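Ellusum is a software package for planning and controlling two-armed robots that work on a tabletop. It was started at Cesel, a small automation company in Zornau, by the engineer Rosaire Lavoie, and is now maintained together with Tyson Poirier, who wrote most of the present motion planner. The program is used mainly for sorting, placing and drawer tasks with household objects.

Overview

Ellusum is divided into a perception part, a task part and a motion part, which exchange messages over a common bus. The perception part receives pictures from a fixed camera and from small cameras at the wrists, and produces a list of objects with an estimated position for each. The task part decides which arm shall act on which object. The motion part computes a path for both arms at the same time, so that they do not meet above the table. 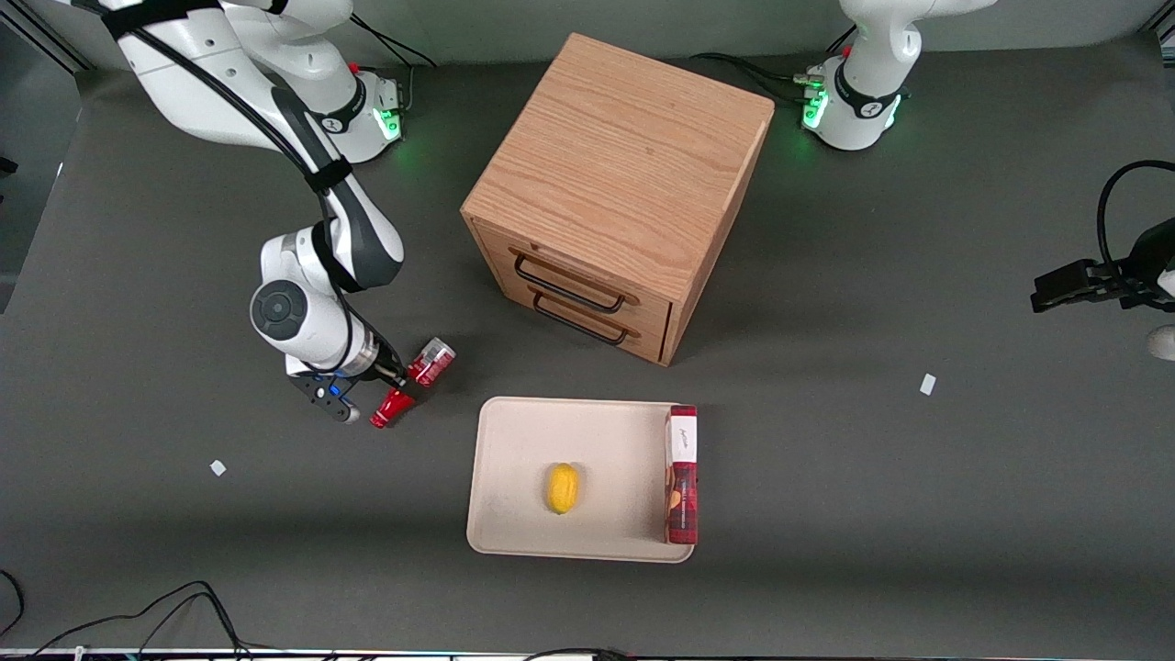

Two-armed workspace with a drawer cabinet and a tray between the arms.

Planning

The planner treats the table as one shared space and does not divide it into a left and a right half. Each arm reserves a volume for a short period and gives it back when the movement is finished. If both arms ask for the same volume, the arm which already holds an object goes first. In the earlier versions the waiting arm returned to its home position every time, and this made the work slow. Since the September release it waits where it is, if the place is safe.

Paths are limited to 300 points. Longer paths are cut and planned again in pieces. The planner has a test set of 814 stored situations, and 297 of them contain a drawer or a door. Drawers are handled by a separate module, because the hand must follow the line of the drawer and cannot choose its own path.

Perception

The fixed camera gives the general arrangement of the table, but an arm often covers the object it is going to take. For this reason the estimate is corrected with the wrist camera during the last part of the approach.

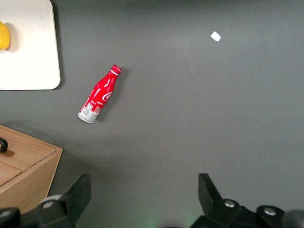 The correction runs in a loop until the difference between two estimates is small enough, and only then is the command to close the fingers sent. Shiny and curved surfaces are the most difficult case, as reflections move when the camera moves. Poirier added a filter for this, which can be switched off in the settings file. Objects that are only partly in view keep their last known position from the fixed camera.

Tools

A viewer called Lapointe is delivered with the package. It replays recorded runs and shows the planned path beside the one the arms really followed – the two are rarely identical. It can also export a run as a new test situation. The settings file has 47 entries, most of which have a default value.

The documentation was last revised on 18th November.

See also

Motion planning
Visual servoing
Bimanual manipulation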